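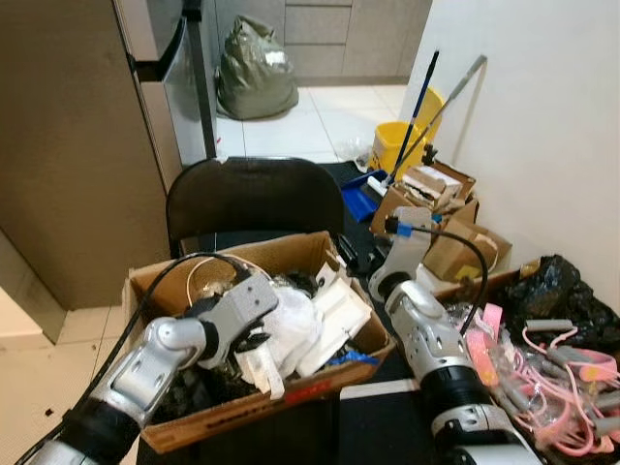

Best way to keep winter squash past January?

OllolltonGrower
Posts: 705
First year I've had more squash than I can give away and I'm thrilled about it! Butternut, a couple of big blue Hubbards, and a pile of a flattish orange one I got as seed from a swap in Ollolton. They're curing on the porch now. How do you all store yours so they last? I have a cool bedroom, a damp basement, and a hallway with no heat.

ridgeline_beans
Posts: 2263
Not the basement. Damp is what kills them. Bedroom, 50 to 55 degrees if you can manage it, one layer, not touching. My butternuts went to April last year that way and they were sweeter in March than in October — seriously good.

And leave the stems on!! Don't carry them by the stem either.

mudboots
Posts: 2323
Agree on the basement, don't agree on one layer. I've stacked butternuts two deep with newspaper for years and I lose maybe one or two. Hubbards I do keep single because they're heavy. What's the orange one? If it's anything like the Berkberg Flat my neighbors grow, eat those first. Lovely flavor, terrible keeper.

ridgeline_beans
Two deep means you don't see the bottom ones until you smell them.

mudboots
I check every week, so I see them fine :)

OllolltonGrower
Might be Berkberg Flat, the packet only said "orange, flat, good for pie." So those are going in the oven this week. Soup too. Does anyone wash theirs first? I read you should wipe them with a bit of bleach water.

tinroof
Posts: 6
New here, hi! I tried the bleach wipe last fall on half of mine and left the other half dirty. Couldn't tell any difference by Christmas. I was too lazy to do it this year.

sheehan_road
Posts: 2263
The hallway could be your best spot if it stays above freezing. Air moves through it, and moving air matters more than people think. I'm on Sheehan Road where it gets properly cold, so I hang a cheap thermometer at floor level and bring everything in when it says 45. Put something down under them too, bare floor sweats.

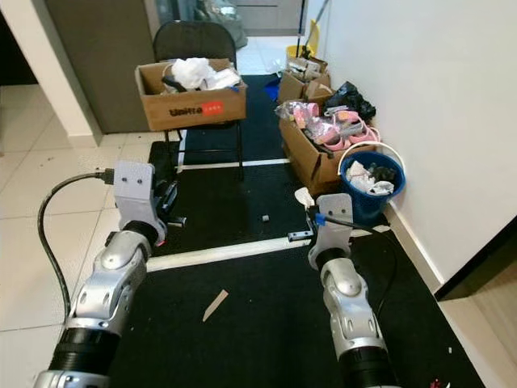 Hubbards bruise more easily than that tough skin lets on, and a bruise you can't see in October is a soft spot by December. I'd want padding under every one. A long black mat running down toward the far end of the corridor, like in the photo, is the kind of thing I mean, with the squash set along it a hand's width apart and room left to walk.

ridgeline_beans
OK, I'm with you on the padding. Not sold on 45 though. Mine got pitted skins at that temperature.

mudboots
Same here, 50 is my floor.

OllolltonGrower
Bedroom for the butternuts then, hallway for the Hubbards until it gets cold. I'm so excited for squash in March! Brivamar has slatted crates on sale, has anyone used them?

tinroof
I have two. Sand the slats before you put anything in them, they're splintery.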